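How to test whether a robot can tidy a bedroom

Clothes left on a bed are a fair test of a household robot. The job is small, everyone knows what a good result looks like, and it uses most of the skills a machine needs at home: finding soft things, gripping them, lifting them clear and putting them where they belong. This page sets out a way of running the test in a spare room and scoring it so that two machines, or two versions of the same one, can be compared.

We use it at Statham for two-armed machines. It works for one arm as well, but leave out step 5.

What you need

A bed, made up with plain bedding. A nightstand or similar beside it, with a few small objects left on top. A basket with an open top. A few soft items of clothing or cloth, at least one dark and one pale. A notebook, a stopwatch and one person who can reach the stop button at all times.

Step 1. Make the bed properly

Pull the duvet flat and stand the pillows against the headboard. A robot that drags the bedding along with the clothes should lose marks for it, and you will only notice if the bed was neat to begin with. White bedding is the easy case. Once the machine can manage that, repeat the test with a patterned cover.

Step 2. Drop the clothes, do not place them

Let each item fall from chest height and leave it as it lands. Folded clothes have clear edges and corners. A heap has neither, and the heap is what you find in a real bedroom.

Step 3. Put the basket within reach

For the first runs, set the basket at a height the arms can get to without the body having to move. Later, move it two paces away. The difference between the two scores tells you how much of the trouble lies in getting about and how much in the hands.

Step 4. Run it with a person close by

Someone should stand in the room, clear of the arms, for every run. Agree beforehand that they will not straighten a sleeve or nudge the basket. Check the cables too — a loop that catches on the bed leg will spoil a run.
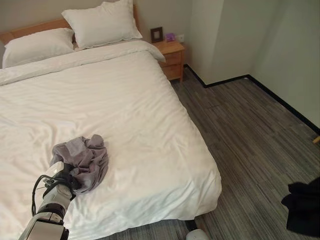
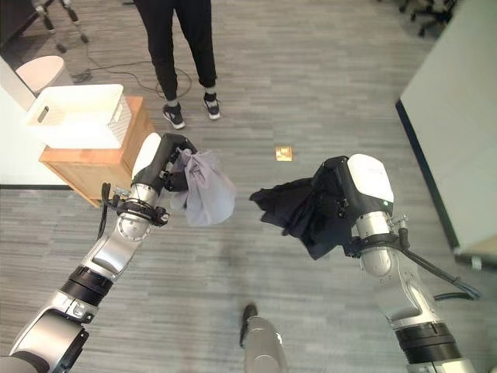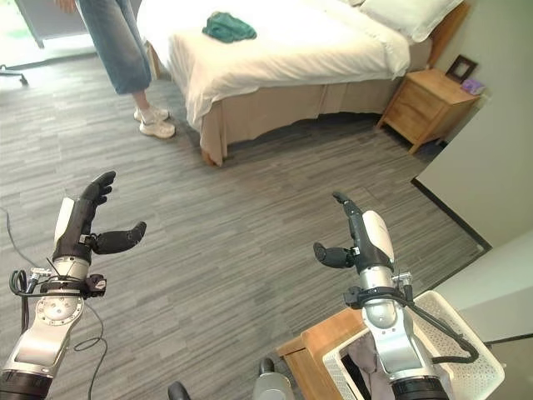
The bedroom test: one gripper holding a grey cloth over the duvet (first), a piece of fabric in each gripper (second), and both hands free, with a green cloth on the bed (third).

Step 5. Try both arms at once

Ask for one item in each gripper. This is harder than it sounds. Two hanging cloths can touch and tangle, and each one may hide the other from the cameras. Note whether the machine keeps them apart until it lets go.

Step 6. Score every item

Give each item up to five points:

One for finding it without help.
One for a first grip that holds.
One for lifting it clear of the bedding.
One for getting all of it into the basket, with no sleeve over the side.
One for leaving everything else as it was.

Write down the time as well, but keep it separate from the score. A slow machine that does the job is more use in a house than a quick one that needs watching.

What to expect

Our log for the Budix routine stands at 2,137 attempts on single items. Of those, 579 scored full marks. Most of the lost points were for the fourth line. Letting go is the weak spot: cloth clings to the fingers, or a loose end stays hanging over the rim. Fukuda, our second routine, is better at letting go and worse at finding dark items in shadow, so we would not call either of them finished.

Thin fabric is also a problem. The grippers tend to take a pinch of duvet along with it. Lowering the grip force helps a little, though heavy items then slip.

Can it do the chore yet?

With one item, on a plain bed, with the basket close: sometimes. With a whole room, no. A person clears the same bed in less time than it takes to switch the machine on, and we would still want someone standing there with a hand near the button.

If you want to repeat our runs, use the Flevimex score sheet and fill in a fresh one for each change of bedding, basket position or gripper. Do not average across them. The May sheets were mixed together in this way and we had to throw them out.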